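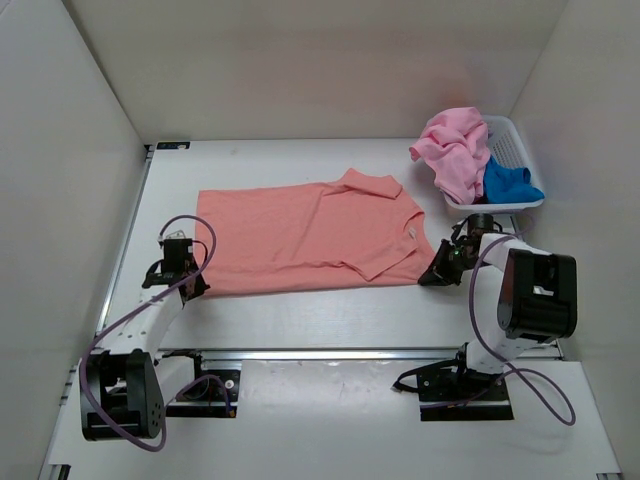
4. Plier les t-shirts

Bon, on y est, le gros morceau ! Si vous avez suivi la partie 3 (le tri), vous avez votre panier d'un côté et de la place libre devant vous. Je vous donne ma façon de faire pour les t-shirts à manches courtes, celle que j'utilise chez moi depuis des années et que j'ai fini par mettre par écrit parce que mes neveux me la redemandaient tout le temps. Elle vaut pour toutes les tailles adultes. Pour les vêtements d'enfants c'est la même chose en plus petit, avec une étape en moins (voir la note à la fin du 4.2).

Comptez une bonne soirée si vous avez laissé le linge s'accumuler comme moi au mois d'août dernier, sinon ça va vite.

4.1 Avant de commencer

Il vous faut une surface plane, propre et assez large pour poser le t-shirt à plat sans qu'il pende. Une table claire, c'est l'idéal pour moi, on repère tout de suite les miettes et les traces. Le lit, ça marche, mais le tissu s'enfonce et les plis partent de travers (je l'ai fait pendant des années dans mon studio de Nunordale, mes piles ressemblaient à des crêpes mal empilées).

Posez le panier dans un coin du fond, à portée de bras. Si vous l'avez devant vous, vous allez passer votre temps à le pousser du coude. Et ne videz pas tout d'un coup sur la table ! On sort une pièce, on la plie, on la range, on prend la suivante.

Attention : vérifiez que le linge est bien sec avant de le plier, surtout l'encolure et les coutures sous les bras. Un t-shirt rangé humide sent le renfermé au bout de deux jours et c'est reparti pour un tour de machine.

Note : retirez vos bagues et vos bracelets si vous pliez du jersey fin. J'ai tiré un fil sur un haut tout neuf avec une montre, je ne m'en suis toujours pas remise.

4.2 Le pliage, pas à pas

1. Sortez un t-shirt du panier en le prenant par les épaules. Secouez-le une fois, d'un coup sec.

2. Étalez-le à plat, devant contre la table, le col d'un côté et l'ourlet du bas de l'autre. Je le mets en largeur, col à droite (je suis droitière). Si vous êtes gaucher, inversez, et lisez « gauche » partout où j'écris « droite ».

3. Passez la main à plat du col vers l'ourlet pour chasser les gros plis. Deux passages suffisent. On ne repasse pas, on plie !

4. Rabattez le premier côté, manche comprise, vers le milieu du dos. Le pli doit partir du milieu de l'épaule et descendre tout droit jusqu'à l'ourlet.

5. Repliez la manche sur elle-même pour qu'elle reste dans la bande que vous venez de former. C'est l'étape que tout le monde saute chez moi, et on se retrouve avec une manche qui dépasse de la pile comme une oreille de lapin.

6. Faites pareil de l'autre côté. Les deux bords doivent se rejoindre ou se chevaucher un peu, ça dépend de la largeur du t-shirt.

7. Remontez l'ourlet jusqu'à mi-hauteur, puis pliez encore une fois vers le col.

8. Retournez le tout. Le col est au-dessus, bien au milieu, et vous n'avez plus qu'à poser votre t-shirt sur la pile.

Note : pour les t-shirts d'enfants, sautez le deuxième pli de l'étape 7. Plié trop petit, un 4 ans devient une boule qui roule au fond du tiroir.

Si ça rate à l'étape 4 (le grand classique : un côté plus large que l'autre), n'essayez pas de rattraper en tirant sur l'ourlet. Rouvrez tout, remettez à plat, recommencez. Vous perdrez moins de temps.

4.3 Le col et l'étiquette

J'ai ajouté cette partie après un message de Velimir Stojanovska, qui me demandait comment je retrouve le devant du dos sur un t-shirt uni. Eh bien je regarde l'étiquette ! Sur la plupart des t-shirts, elle est cousue à l'intérieur du col, côté dos. Quand elle manque (il y a des gens qui les coupent, j'en fais partie pour celles qui grattent), comparez les deux bords de l'encolure : le plus creusé, c'est le devant.

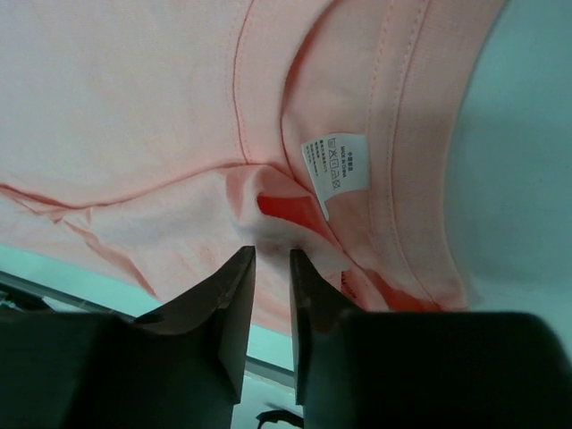

Étiquette cousue à l'intérieur du col, avec les symboles d'entretien et la mention « MADE IN CHINA ».

Profitez-en pour lire les symboles, au moins la première fois que le vêtement passe entre vos mains :

Le petit baquet : lavage. Le chiffre dedans donne la température maximale.
Le triangle : blanchiment.
Le carré : séchage. Avec un cercle à l'intérieur, c'est le sèche-linge.
Le fer : repassage, les points indiquent la chaleur.
Le cercle tout seul : nettoyage professionnel.
Une croix par-dessus : on s'abstient.

Attention : ne soulevez jamais un t-shirt par l'étiquette. Elle ne tient que par quelques points de couture et elle finit par faire un trou dans la bande du col. Si vous devez attraper le tissu d'une seule main, pincez une bonne épaisseur, franchement, et relâchez dès que c'est en place. Un pincement trop long sur du coton fin laisse une petite pointe qui se voit une fois le vêtement porté.

Pour un col gondolé, posez une main de chaque côté de l'encolure et lissez vers l'extérieur, sans étirer. La double surpiqûre, quand il y en a une, est un bon repère : si elle dessine une courbe régulière, votre col est bien à plat.

4.4 Les piles

Je fais des piles de 6 au maximum. Au-delà ça penche, et dès qu'on veut celui du dessous tout s'écroule. Dans les tiroirs peu profonds (ma commode de Kaltthorpe, une vraie misère), je descends à 5, ou alors je range les t-shirts debout, pli vers le haut, comme des dossiers dans un classeur. J'aime beaucoup cette méthode-là d'ailleurs, on voit toutes les couleurs en ouvrant !

Pour les couleurs justement, je mets les roses et les rouges ensemble, les bleus à part, et les blancs dans un autre tiroir. Vous faites comme vous voulez, c'est seulement plus agréable le matin quand on a les yeux à moitié fermés.

Note : un t-shirt neuf de couleur vive peut encore déteindre un peu s'il est rangé contre un blanc dans un placard humide. Lavez-le deux fois avant de les faire cohabiter.

4.5 Petits soucis courants

Le t-shirt se rouvre tout seul : le tissu est trop glissant (viscose, matières de sport). Roulez-le au lieu de le plier, de l'ourlet vers le col.

Le pli marque sur la poitrine : vous avez plié exactement en deux. Décalez le premier pli de l'étape 7 d'une largeur de doigts vers l'ourlet.

La pile est plus haute d'un côté : tous les cols sont du même côté. Alternez, un dans un sens, un dans l'autre.

Les pantalons et les shorts sont dans la partie 5. Gardez le panier sorti, on s'en ressert tout de suite.

Mis à jour le 2025-07-11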